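Budgeting for a second pair of hand-held grippers

17 May 2025
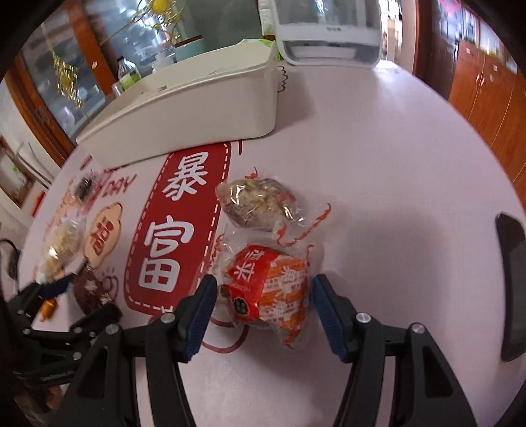
Wrapped snacks, printed cloth, bin at the back. Both pads either side of a red and orange packet.

I have put off the spending plan for the second pair since January, mainly because the first budget was wrong in ways I did not want to look at. It is now written down, so I may as well post it.

The first mistake was treating the gripper as the cost. The Barnent quote was 347 per unit, and I entered that figure twice and called it a pair. It left out the mounts, the cables, the charger and the pads. Pads are the line I would now fill in first. Crinkly film is hard on them, or at least it is in my use, and I change them after 300 picks whether they look worn or not. A set from Kemard costs 60. On a slow month that is one set. In April it was three.

The second mistake was spares. Pivot pins are cheap until you have to order one on its own and pay the postage -- after that they are not cheap at all. The new plan has a bag of pins and one complete finger in it from day one.

I looked at three options for the second pair:

Barnent again. Same linkage, same pads, so one box of spares covers everything. Lead time is up to 5 weeks, and they will not hold a price past the end of the month.

Ocampo. Lighter, and the finger closes further, which would help with flat packets. The pads are moulded on, so a worn pad means a new finger. I worked out a year of that and stopped there.

Wolarix. They will only rent. Fine for a short job, poor value past the fourth month by my sums. The contract also puts wear parts on the customer, which removes most of the point of renting.

Gervasio Retamal went through the sheet for me and asked why storage was missing. I had no answer. Recordings fill a drive faster than pads wear out, and there was no line for either drives or backup. There is now. He also made me split the sheet into things bought once and things bought again, which I should have done at the start. The second column is the longer one.

So the plan is Barnent, one pair, with pads for six months, pins, a spare finger and two drives. Test goods stay under their own heading. Snack packets are cheap and awkward to hold, and shiny film with something lumpy inside is a better trial than the foam blocks I began with. Foam blocks are off the list.

Still open: whether to pay for the longer warranty. It excludes the pads and, as far as I can read it, the pins as well. I have written to ask about the linkages and will hold the order until they reply.

We use cookies to remember your settings and count visits. Accept | Manage preferences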